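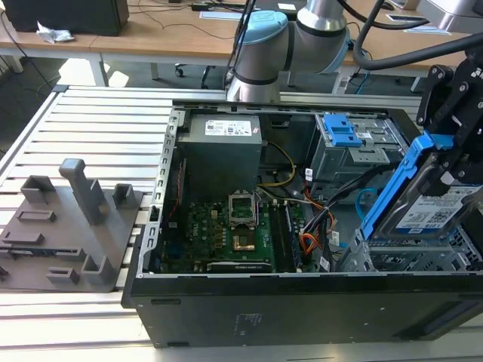 black tower on its side, panel off, CPU socket open

Thread: Keep the old desktop or hand it down?
Board: Home Office & Money Stuff

plisix_mom
OK so I need opinions before I do something dumb. I do the books for a small flooring shop (two owners, one van, me) and everything for the last nine years has lived on one desktop tower under my desk. My nephew wants a computer for school and my sister keeps hinting that mine would be "perfect for him." I'd love to give it to him! But I've got 529 scanned receipts in one folder alone, plus payroll, plus my own tax returns, and I don't know what I'm legally supposed to hang on to or for how long. Do I copy it all somewhere and wipe the thing? Do I print it? My husband says print it. My husband has never bought toner.

Vasilică Filip
Don't print it. I kept paper for my father's shop and ended up with a closet I couldn't open without something landing on my foot. Scans are fine as long as you can read them and find them when asked. How are yours named?

plisix_mom
Uh. Badly. Half of them are "scan" and then a number.

Vasilică Filip
Then that's your real job and the computer can wait. Date first, then vendor, then amount. Year-month-day so they sort right. I did mine a little every evening in January with the TV on and it wasn't terrible.

carrillo_kid
Gonna disagree with the renaming thing. I tried it and quit after 80 files. What works for me is one folder per month and a plain spreadsheet that says what's in it. If somebody wants the receipt for the tile saw I look in the spreadsheet, go to the month, open four or five things and there it is. Perfect file names are for people with more patience than I've got.

Vasilică Filip
And when the spreadsheet gets lost?

carrillo_kid
Then I'm in the same spot you are if your drive dies lol. Back it up.

Brândușa Lazăr
Hi, I do bookkeeping for other people's small businesses and this comes up a lot. How long you keep things depends on where you are and what kind of record it is, so please ask whoever files the taxes for the shop before you delete anything. Payroll can have different rules from plain expense receipts, and anything to do with equipment you're still depreciating should stay until well after you've gotten rid of the equipment. Also — are these your records or the owners' records? You said payroll. I would not have other people's pay info on a computer in your house that's about to go to a teenager.

plisix_mom
Ouch, but fair. It's the shop's stuff and I work from home three days a week. It never crossed my mind that it was sitting there mixed in with my own taxes and, like, pictures of the dog.

Brândușa Lazăr
It happens all the time! Separate them first. Shop records go back to the owners on a drive they keep, and get them to sign something saying they've got it. Yours go wherever you like.

ovach_street
I'd take the drive out, put it in a drawer, and buy the nephew a new one. Drives are cheap next to one bad week with the tax office. I've got three old ones in a shoebox with masking tape labels.

carrillo_kid
A drive in a drawer isn't a backup though. I had one sit for years and when I went to use it, nothing. Two copies, two different places.

ovach_street
Mine have all been fine.

carrillo_kid
When did you last check?

ovach_street
...going to go check

pirkano77
Slightly off topic, but what are you doing about bank statements? My bank charges to get old ones back. I paid for 291 pages of them once when we refinanced and I'm still mad. Download every month, people. PDF, straight into the folder.

plisix_mom
Ooh, I haven't been doing that at all. Adding it to the list.

Vasilică Filip
For the record I still think file names matter more than any of this.

carrillo_kid
We know, Vasilică.

plisix_mom
Update, 7 February 2022. Talked to the owners and they were way more relaxed about it than I was. The shop is getting its own little laptop for payroll and I'm moving everything over before anybody touches my tower. I asked their tax guy about dates and he's sending me a list. I'm doing month folders AND renaming the big stuff — equipment, insurance, the van — so you both win. Nephew has been told spring. My sister says spring is "vague."

ovach_street
Checked the shoebox. Two out of three. Buying a new one tonight.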